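Wanted: people to help with a shared workshop build (Corcombe)

Posted Jun 7, 2019

We are looking for four people to join the Villumix build at the Corcombe shared workshop. Villumix is a two-armed tabletop robot meant for small household jobs: putting bottles in boxes, wiping up spills, sorting the contents of a drawer. It has been going since January as an evening project. The arms are built and bolted down. What we lack is enough recorded practice for them to learn from, and enough pairs of hands to record it.

What you would be doing

Most of the work is demonstration. You sit at a table with a gripper in each hand and do a short task with them, then reset the table and do it again. A task is usually under a minute long. We want 100 good recordings of each task on the list, and there are 11 tasks on the list at the moment.

The rest is workshop work: replacing finger pads, re-running cables, printing brackets, labelling recordings and keeping the log up to date. If you would like to do only the demonstrations, say so when you write. The same goes for people who only want to solder.

Who we are looking for

You need steady hands and some patience with repeating yourself. You don't need to have built anything before. Left-handed people are especially welcome, as the recordings so far lean heavily towards the right. You should be 18 or over and able to manage one evening a week.

One of the four places is for somebody who can write Python and read other people's. The control software is called Wunix, it was written in a hurry, and the part that lines up the left and right recordings needs going over properly.

What the table work is like

The grippers get heavy after half an hour, so we swap people over before then. Squeeze the grip and the fingers close. Most newcomers squeeze too hard at first and knock things over, and those attempts are kept in a separate folder.
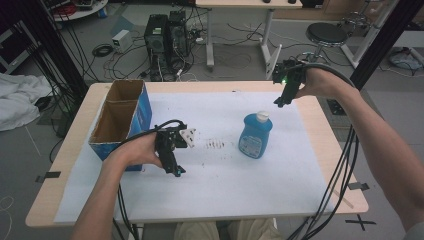
Cables are the main nuisance. Please wear sleeves that push up and stay up, leave bracelets and watches at home, and stay off the tape marks on the floor when someone else is working.

Terms

This is unpaid. We cover bus fares and there is tea. Şimşekoğlu, the tool shop below the workshop, gives anyone on the build a discount on hand tools. Recordings show hands and forearms and sometimes your legs. We don't record sound. You will be asked to sign a form saying we may use and share the recordings, and you can have yours deleted up to the point where they are shared.

The workshop is up one flight of stairs, with no lift.

How to apply

Leave a note in the Villumix tray at the workshop, Unit 76, or use the contact form on the Corcombe workshop page. Tell us which evenings you are free, which hand you write with, and whether you want table work, bench work or both. We will ask you in for a trial hour before either side decides.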